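Brondard Guest Apartments -- Turnover Safety Checklist
Unit 16, second floor
Inspector: Amra Begović
Month: July

1. Smoke alarm, hallway
Pass. Test button held until alarm sounded. Replace date on the housing is still readable.

2. Carbon monoxide alarm, bedroom corridor
Fail. Low-battery chirp. Unit is a Giketora plug-in type with backup cell. Replace the cell before next check-in.

3. Window restrictors
Pass -- 2 windows, both stop at the fixed limit. Left screw on the bedroom restrictor was tightened.

4. Kitchen surfaces and floor edges
Pass. Counter stone sound, no chips. Wipe down with neutral cleaner only; vinegar products etch marble.

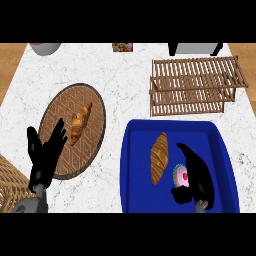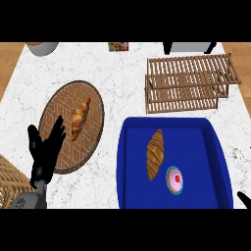 White counter with gray veining

5. Receptacles near sink
Pass. GFCI trips and resets. Cover plate on the left receptacle is loose, to be tightened by Kassab Electric on the next visit.

6. Fire extinguisher
Pass with comment. Gauge in green, pin and seal intact. Bracket sits 35 inches above the floor. Tag needs a new initial.

7. Water heater closet
Fail. Cardboard stored against the vent. Removed during inspection, but the item stays open until the Clornunell sign is posted on the door.

8. Electric meter
Reading 1,198. No scorching or odor at the panel. Breaker labels legible except the last row.

9. Exit path
Pass. Door opens without a key from inside. Rug at the threshold lies flat -- backing tape holding.

Open items: 2, 5, 6, 7, 8 (labels). Recheck before keys are released.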